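Speaker notes – robotics club evening, Sirnotdale, 14/02/2018

Start without slides. Ask who has seen a robot pour a drink in a video. Most hands go up. Ask who has seen the takes that were thrown away. Wait.

Say what the club does: students, one term, one task. Pick up a bottle, tip it over a cup, put it back on its mark. The Waren team and the Dumlao team both chose pouring this year, and I was asked to judge. I was not keen. Pouring looks good on a poster and tells you very little about whether anyone understands their own code.

The 87 slide. Dumlao's report claims 87 per cent success over 100 tries. Leave it up for a bit. Then ask: success at what? The report never says. Is a splash on the table a pass? Is half a cup? I wrote to them in February and got back a longer report with the same gap in it.

Sasoteck's handout promises students 1000 runs in a term. Fine, but 1000 runs with the cup on the same bit of tape is one run done many times. Move the cup a hand's width and try again. (If there are groans from the back, carry on.)

Next two slides together. Bottle and red cup, same table. Let people look before you talk.

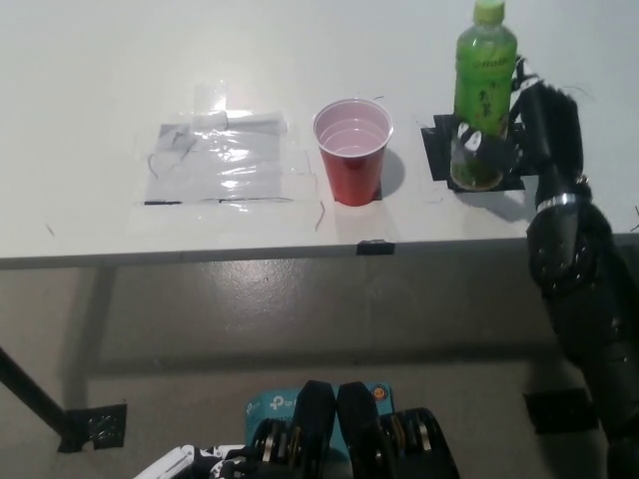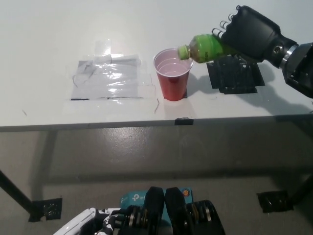

What I want from next year's teams is dull. Write down what counts as a pass before you start. Keep the failures in the file. Let another team set the table, and don't let them tell you how they set it.

Skip the slide on funding if time is short. Expect the question about whether this puts students off. My answer is that it might, a bit – and the ones who stay will have a result they can defend.

Leave ten minutes for questions and hand out the blank score sheets at the door.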